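Nivent Pullow Two-Finger Gripper Kit for Household and Light Shop Tasks

Product overview 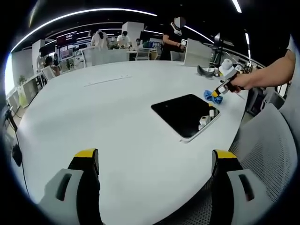
The Pullow kit is intended for laboratories, integrators and facilities teams that need to know which everyday chores a machine can take over at present and which should stay with staff. It is supplied as a matched pair of two-finger grippers that may be operated by hand during task recording or mounted on a supported arm for trials.

Suitable work

Picking up small rigid items, placing them in a tray and clearing a tabletop are within the current scope of the kit. Results are most consistent when the work surface is level and items are set apart from one another.

Work under evaluation

Cloth remains difficult. A towel that has been dropped in a heap offers no fixed edge to grasp, and folding calls for two grippers to move in step. Nivent classifies folding, wiping and bagging as assisted tasks, and an operator must be present throughout. Loading dishes and handling liquids are not supported.

"Customers ask whether the equipment can do the housekeeping," says Nevzat Ekinci, product manager. "At this stage it can do parts of it, slowly, under supervision. We would prefer that buyers plan on that basis."

Kit contents

Grippers: 2
Replacement fingertip sets: 4
Task recording software: Kravets, single-site license
Carrying case and printed setup guide

Training and service

The purchase price includes 2 days of on-site training. Fingertips are wear parts and should be inspected after every 50 hours of use. Service is handled through Nuvetti, which also accepts grippers for repair and calibration. Units returned without their fingertips will be held until a complete set is received.

Ordering

Lead times are confirmed at the time of quotation. Arm mounts are sold separately, and buyers should state the make and model of the arm when requesting a quotation.

Page last revised 2025-10-09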